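Forum: Money and Small Savings
Topic: Keep the old phone or sell it before the price falls?

delali_i
26 Feb 2022
Hello all. I write from Drenddale, where I moved two years ago for work. My question is about old phones. In my family we never sell a phone. It goes to a cousin, then to an aunt, then into a drawer. Now I have a new one from my employer and I must decide what to do with my own. The buyback shop Trodeck offers me 116 dollars if I send it within 14 days. My wife says take the money. I am not so sure, because a second phone is useful when you travel – I lost one on a night bus once and was without a bank app for the whole trip.

What do other people do in this case?
Delali Issahaku

pap_and_tea
Sell. Every month you wait, the offer gets smaller. I waited on my last one from summer until Christmas and got less than half.

dmellor
I don't agree with Pap. A spare phone has saved me twice. The first time my screen died the evening before a job interview that was by video. The second time my son dropped his in the lake. If I had sold the spare, I would have paid full price for a new one in a hurry, and in a hurry you always pay too much.
Denise Mellor

pap_and_tea
Two times in how many years, Denise?

dmellor
Nine. But you also have a spare tire in your car, I think.

delali_i
Thank you both. I have looked at it again this evening. The offer is for condition "good", and the shop decides the condition after they receive the phone. I find this part a little unfair.

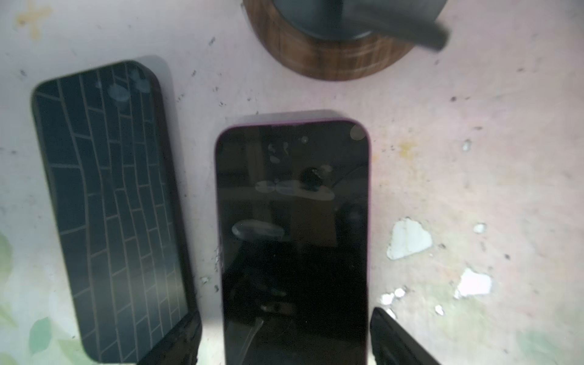

Should I clean the phone before the shop grades it?

Clean it well, with a soft cloth that is a little damp and no strong spray. The person who grades it has many phones to look at, and a dirty screen is easy to mistake for a scratched one. Take your own photos of the front and the back after cleaning, so you can argue if they lower the price.

delali_i
(I put the question and the answer together here for those who read later. The answer is from a colleague who did a phone repair course with Skillico.)

oldkeys
Good advice about the photos. I sold to a different shop and they said there was a crack near the charging port. I had no photo, so I had to accept their word. They took off 40 percent.

One more thing, please sign out of all accounts before you reset. If you only reset, the phone can stay locked to you, and then the shop pays zero or sends it back.

pap_and_tea
And move your two-step login codes first. I forgot this and it took me 14 days to get back into my email.

marisol_b
May I say something different? I keep a spare, but I don't keep it in a drawer. It is my music player in the kitchen and my alarm clock. A phone with no work to do gets a bad battery anyway. Charge it to half, turn it on sometimes, install the updates while they still come. When the updates stop, I don't use it for banking any more.

dmellor
This is what I do also, Marisol. Mine has only the bank app and maps, with a prepaid card.

pap_and_tea
Then you pay for the card too. I still say sell it and put the money in an envelope with "next phone" on it. Mine has 560 dollars now, from selling phones and one old tablet.

delali_i
I like the envelope, but I know myself. The envelope would become a dinner.

My decision for now is to keep it until the summer trip is finished and ask for a new offer then. If the price is much lower I will come back and let Pap say he was right.

pap_and_tea
I will be here – bring the number.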